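Pralulero hand grippers: setup and upkeep notes for the Kinico bench

README, kept with the recordings from the bench. Last gone over in June by Ubaldo Mancuso. If you change how the tools are set up, change this file on the same day.

What is in the folder

The folder holds 2,461 recordings of small pick-up tasks done by hand with a pair of Pralulero grippers. Each recording has a video file, a finger-width log and a short text file giving the task, the operator's initials and the tool used. The tools are labelled A and B on the storage rack and in the logs. They are built from the same drawings but are not interchangeable, as each has its own calibration file. Do not copy one over the other.

Setting up the bench

Put a clean white covering on the table and pull it flat. Creases throw shadows that the tracking step sometimes takes for an edge. Switch on the overhead lights and leave the room lights behind the table off.

Plug in both tools before starting the logger. If a tool is connected afterwards, the logger opens without complaint but writes an empty width column. We lost a morning to this and there is still no warning for it.

Hold the tool by the body, with the fingers behind the housing, and keep the cables on the side away from the task. Leave enough slack to reach the far edge of the table. A tight cable pulls the tool round slowly during a recording, and you will not notice until you look at the video.

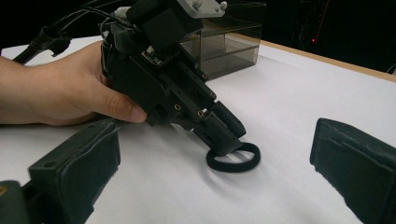
Soft items are the hardest on the setup. Elastic loops lie very low, so the tip has to come down close to the table without scraping it. Go in at an angle, and stop if you feel the tip touch. A hard knock is enough to shift the finger zero, and every width after that will be wrong by the same amount.

Calibration

Run the width check at the start of each session and again after any knock. Close the fingers fully, press Z, open them fully, press Z again. Do this 10 times. The script prints the spread and either saves the new file or refuses it. If it refuses twice, look for dirt on the slide before trying a third time.

The camera calibration is separate and only needs doing when a camera has been moved or its mount loosened. Use the Oltmanns board from the drawer, and wipe it first.

Looking after the tools

Finger pads: brush off lint at the end of the day. Fraying at the edges is fine. Change a pad when it lifts at a corner or has gone shiny. Change both pads on a tool together and write it in the log.

Threaded inserts: these are set into plastic and will spin if overtightened. Use the short driver and stop when the screw head seats. A spun insert means a new part, so please own up to it early.

Cables: check the bend nearest the connector. Most dropped connections have come from there – the outer sleeve can look sound when a wire inside has gone. Spares are in the Skoston box.

Slide: clean and regrease every 3,000 cycles. The logger keeps the count for each tool and shows it on the start screen. Reset it by hand after the work is done.

Known faults in the data

Tool B ran with a worn pad for 4 sessions. Those recordings are marked pad_worn in the text files. The widths are usable but read slightly narrow on thin items.

In the earliest recordings the logger clock and the video clock drift apart. A corrected time column has been added next to the old one. Use the corrected column.

Questions about the tools or the folder go to Ubaldo Mancuso at the Kinico workshop. Please give the recording number and the tool letter.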